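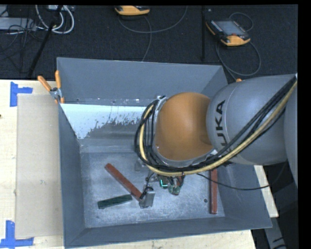 **Minutes, Bin Picking Group, 1/13/25, 10:00, small meeting room**

Attending: Jolanta Wieczorek (chair), Vesna Golob, Sugeng Goh, Austra Siliņa (minutes)
Apologies: Krystyna Głowacki (sent written comments, see item 4)

**1. Minutes of the last meeting**

Accepted with one correction. Under item 3, the regrasp rule was proposed by Vesna, not Sugeng.

**2. Results from the November runs**

Sugeng presented the full set. The question was whether a policy trained with wrist force readings picks bars out of the metal bin more reliably than the same policy trained on camera views alone. Both versions used the same demonstrations, 1621 in total after cleaning. Each was tested on 404 starting layouts, and the layouts were matched, so every arrangement was tried once with each version.

The force version did better overall. Most of the gap comes from bars resting close to a bin wall, where the camera-only version tends to close a finger on the wall or stop short. With bars lying in the open part of the floor, the two are close enough that Sugeng does not want to claim a difference.

Vesna asked if the order of testing could explain it. Sugeng said the order was shuffled within each block, but the blocks themselves always started with the camera-only version. Jolanta said this has to be stated in the report. A short repeat with the order reversed was agreed.

Discussion of how a success is counted. At present a pick counts if the bar clears the rim and is held until the arm stops. Vesna would like a second measure for picks where the bar is held but has turned in the fingers. Sugeng can get this from the recordings without new runs. Agreed to report both, with the current measure first.

**3. Failures**

Vesna has gone through the recordings of 26 failed picks from the force version and sorted them by cause.

- The largest group is two bars lying with their ends close together. The gripper goes for one and pushes the other, then the approach is no longer right for either.
- The next group is late closing. The fingers reach the right place but wait too long, and the arm begins to lift.
- In 7 cases she could not tell the cause from the video. Sugeng will check these against the force logs.
- The rest are mixed, including two where the run was stopped by hand.

Color does not seem to matter to the force version. Sugeng thinks the camera-only version is slightly worse on the green bars, but the layouts were not balanced for color and he would leave it out. Jolanta agreed. It can go in the notes as something to test.

Some talk about scratches and bright patches on the bin floor. Vesna suspects the depth readings are poor there and that this pulls the camera-only version off target. Austra asked about lining the bin with matte sheet. Jolanta is against changing the bin in the middle of the study, as the earlier runs could not be compared with the new ones. The bin stays as it is. Vesna will map the bad depth areas and see if failures cluster there.

**4. Comments from Krystyna**

Read out by Austra. Main points:

a) The force readings need to be zeroed at the start of each run. She found several recordings where the starting value had drifted. Cable pull at the wrist is her first guess. Sugeng will add the zeroing step to the start script and mark the affected recordings.

b) The draft says the method "handles clutter." With a few bars in a bin this is too strong. Change to "sparse bins" throughout. Agreed.

c) She would like the comparison with the Grollinus baseline moved from the appendix to the main text. No decision. Vesna and Krystyna to talk directly.

**5. Setup**

The clamping of the bin was discussed. Vesna wants its position checked against the tape marks before every block, and written in the log even if nothing has moved. Agreed.

Teach pendants should be hung up between sessions. Austra will ask Sobczak for a price on two wall brackets.

**6. Report and visit**

The draft for Tavham is nearly complete. Missing are the second success measure, the reversed-order repeat and the depth map. Jolanta will write the limits section herself. Title still open.

The Cleltberg visitors want to see live picks. Jolanta prefers layouts drawn at random on the spot, with failures left in. Sugeng would like one practice session first. Both agreed.

**Actions**

- Sugeng: reversed-order repeat; second success measure; zeroing step; check Vesna's unclear cases against the force logs
- Vesna: depth map of bin floor; talk to Krystyna about the baseline
- Austra: change wording in draft as in 4b; brackets; add position check to log sheet
- Jolanta: limits section; reply to Cleltberg

Next meeting same time in two weeks, Krystyna to chair.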